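Padaria Geerts abre segunda casa e volta a assar o pão de centeio da família

26 de fevereiro de 2022

A Padaria Geerts tem a alegria de anunciar a abertura da sua segunda casa, na rua de trás do antigo mercado, num salão que durante muitos anos foi a mercearia Rodell e que boa parte do bairro ainda chama por esse nome (nós também chamamos, e não pretendemos corrigir ninguém). As portas abrem às seis e meia da manhã, de terça a domingo, e o primeiro café da semana de abertura é por nossa conta.

A obra começou em setembro e demorou mais do que gostaríamos, em parte por causa do forno, que precisou entrar desmontado pela janela lateral, e em parte porque quisemos conservar o balcão comprido da mercearia, que estava firme mas pedia uma boa lixa e bastante paciência. O piso hidráulico também ficou. Onde faltavam peças, a arquiteta Maricruz Palacios preferiu completar com cimento liso, e ficamos muito contentes com o resultado.

Quem assume a produção é Hanneke De Smet, que passou os últimos anos na nossa primeira casa cuidando das massas de fermentação longa. Com ela volta ao cardápio o pão de centeio que os Geerts faziam em casa e que tinha saído da vitrine por falta de espaço no forno. É um pão escuro, úmido, de fatia fina, que pede manteiga e aguenta bem a semana inteira embrulhado num pano.

"Eu fazia esse pão só para o pessoal da cozinha e para uns poucos clientes que insistiam", conta Hanneke. "Agora ele tem prateleira própria, e eu tenho uma bancada onde cabem os dois cotovelos. Para quem trabalhou tanto tempo espremida entre a batedeira e a porta, é um luxo enorme!"

A nova cozinha tem capacidade para cerca de 1000 pães por dia, entre filões, formas e pãezinhos de leite, e vai abastecer também a casa mais antiga, que passa a se dedicar aos doces e às tortas por encomenda. O atendimento da manhã fica com Sarahí Beltrán, velha conhecida de quem compra conosco aos sábados, e o da tarde com Dong-geon Cha, que chega de uma confeitaria do litoral e já pôs no cardápio um bolinho de feijão-doce que some da bandeja antes das quatro. 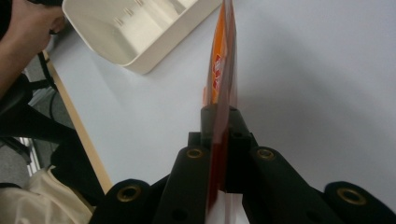
Além do pão, a casa terá uma pequena prateleira de mercearia, em homenagem à vocação antiga do endereço, com café em grão, geleias, mel, biscoitos e a mostarda Gollier, que servimos nos sanduíches e que os clientes vivem pedindo para levar. Aos domingos haverá sopa até acabar a panela.

As encomendas de pão de centeio podem ser feitas no balcão das duas casas até as cinco da tarde da véspera. Pedimos carinho com esse horário, pois a massa descansa a noite inteira. Cachorros são bem-vindos nas mesas de fora, e há lugar para prender bicicletas junto ao muro.

Pedidos de entrevista e de visita à cozinha devem ser dirigidos a Yareli Valdovinos, no escritório da Padaria Geerts, que responde com gosto e costuma mandar a visita para casa com um pão debaixo do braço.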